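# Cup work at Prikari

**Cup work** is the informal name for the sorting and decanting of small parts at Prikari, a contract packing firm, and for the automation of that work under the Brisis project. The name comes from the plastic drinking cups in which parts are moved between stations. It was never approved by management, which prefers "small-vessel transfer" and is alone in doing so.
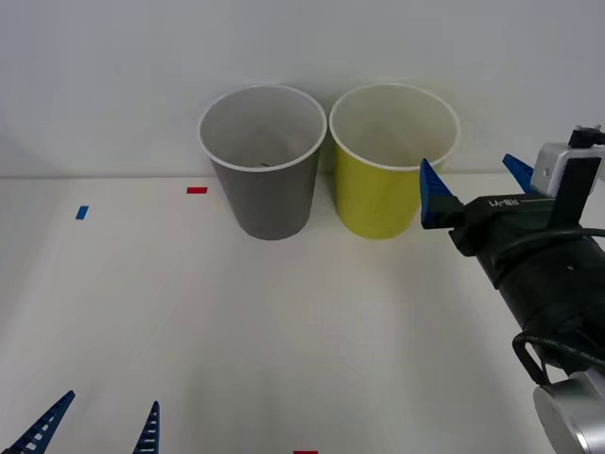 ## Background

Prikari packs small parts for other companies: pins, clips, springs and anything else that can roll under a radiator. For most of its history the work was done by hand at long tables. A packer took a part from one cup, looked at it, and put it in another. The firm's training manual covered this in 49 pages, including a chapter on posture that long-serving staff quote from memory and do not follow.

The cups began as a stopgap when a delivery of proper trays went astray. The trays were later found, tried for one shift and put into storage, where they remain.

## The Brisis project

Brisis started in November 2018 under Guangming Xie, who had worked as a packer at Prikari before moving to the engineering office. His proposal asked for robot arms that could handle the existing cups. A rival proposal, from a consulting firm called Cheng, would have replaced the cups, the tables and the greater part of the second floor. It was priced accordingly.

The current cells use two arms over a plain white table, with colored tape on the surface as position markers. Early drafts of the operating procedure called these "fiducial references." Packers called them tape, and the procedure was revised.

Grippers reach a cup at the height of the rim, with the fingers open. Getting the approach right took longer than the budget had foreseen. A cup is light and tapered, and a finger that arrives slightly off line will push it away. The project log for the following March lists 403 failed grasps under the heading "Cup left."

## Effects on staff

No packer was dismissed as a result of Brisis, a fact the company mentions in all of its literature, sometimes on consecutive pages. The jobs did change. Eight packers became cell attendants, a position that involves setting out cups, clearing faults and deciding whether a part the system has refused is truly bad or merely lying at an odd angle. Two others moved to shipping at their own request.

Attendants report less strain in the wrists and neck. They also report more walking, as one person may look after several cells, and a new kind of tiredness that comes from waiting for something to go wrong. Under hand packing, a worker could tell how a shift was going by the level in the cup. Attendants get a chart instead, which updates at intervals known only to the chart.

Conversation was an unplanned casualty. Packers had sat facing each other across a table, and the cells are laid out in a row. After complaints, the break was lengthened and the chairs from the old line were moved to the end of the room - still in their original order, with the original disputes over the one with arms.

Pay was settled separately. Attendants are graded one step above packers, on the grounds that they now make judgments. Several pointed out that they had been making the same judgments for years at the lower grade. The company thanked them for the observation.

## Quality and output

Inspection of odd or damaged parts remains a human task. Output per shift rose once the grasping trouble was under control, though less than the first forecast had promised. The night shift, which was expected to run unattended, has an attendant.

## Use elsewhere

The Punum site, which packs larger goods, sent a party to view the cells and decided against adopting them. It did adopt the tape.

## See also

- Small-vessel transfer (redirects to this article)
- Prikari training manual, chapter on posture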